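Tabletop arm walk-round, kitchen table
Site: Brunadville
Month: February
Checked by: Mbali Xaba
Signed off by: Marietjie Venter
Marks: OK, FIX, or N/A. Comments go under the item and please write whole sentences, I can't read my own shorthand a month later.

BEFORE POWER

1. E-stop within reach of the operator's chair. OK
I sat down and reached for it with my left hand, then my right. Both fine. Do this sitting, please, not standing next to the table with your arms out!

2. E-stop pressed and released, arm needs a deliberate restart. OK
Did it twice. The second time I had Marietjie press it while I was looking somewhere else, and I heard the brakes go before I'd turned my head.

3. Mounting bolts tight, paint marks lined up. OK
One mark is getting faint. I went over it with the yellow pen.

4. Floor clear on all open sides, nothing to trip on. FIX
There was a step stool parked right where you'd back up if the arm surprised you. Moved it, but I've moved it before, so it stays a FIX until it gets a proper home.

5. Toaster oven unplugged from the wall. OK
It's a prop at this table and it never gets power. The Kindard rule sheet says the plug has to be bagged and tagged, and it is. Tag is from last year but you can still read it.

CABLES AND TOOL

6. Cables free through the full range, no pinching or rubbing. FIX
My big one this month. There's a black cable that loops out by the joint with the blue light, and I'd like that loop smaller. I jogged the arm slowly through all 8 taught positions and nothing snagged, but I don't love how much slack there is. Jernunus sells a clip-on guide and I've asked for a pack of 6.

7. Gripper fingers: no cracks, no play, no loose screws. OK
Power off, wiggle each finger by hand. A tiny bit of give at the linkage, same as last time.

8. Props light, blunt and unbreakable. OK
No glass, no real knives, no real food (yes, someone asked). The ketchup bottle is the tallest thing that gets picked up, so that's the one I use for the drop test. Dropped it from gripper height, it bounced, I chased it.

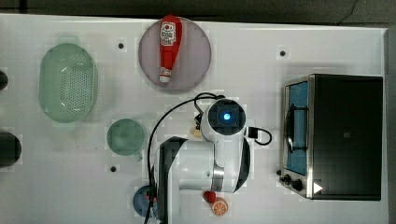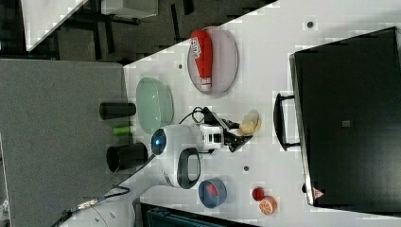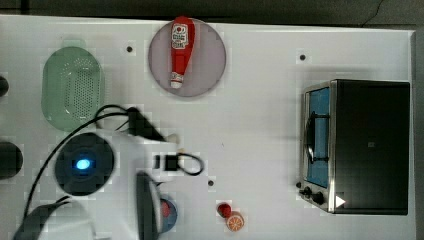 Kitchen table, with the ketchup bottle on its plate in all three.

RUNNING

9. Reduced speed on whenever a person can reach the table. OK
Checked the setting on the screen and then watched it move, which is two separate checks as far as I'm concerned.

10. Keep hands out while the arm has power, even if it's standing still. FIX
I got caught on this one myself — I leaned in to straighten the orange slice between runs. A still arm can be an arm waiting for its next command. Stop it first, then tidy.

11. Status light working and visible to the operator. OK
It's easy to spot from the chair. Remember that a light that's on tells you there's power and not much more.

12. Arm can't push the heavier items off the table. OK
I leaned on the toaster oven a bit and it stayed put. If you shift it, redo the slow jog in item 6 before you start a run.

13. Operator has done the Cele training and signed the sheet. OK
All current. The sheet is on page 42 of the binder now, behind the lift plans. Don't ask me why.

STILL OPEN

Item 4: home for the step stool. Mine.
Item 6: cable guides, waiting on the order. Mine too. Until they're fitted, look at the loop before every session and again after 8 runs.
Item 10: Marietjie is adding it to the start-of-shift talk. I'll be sitting in the front row.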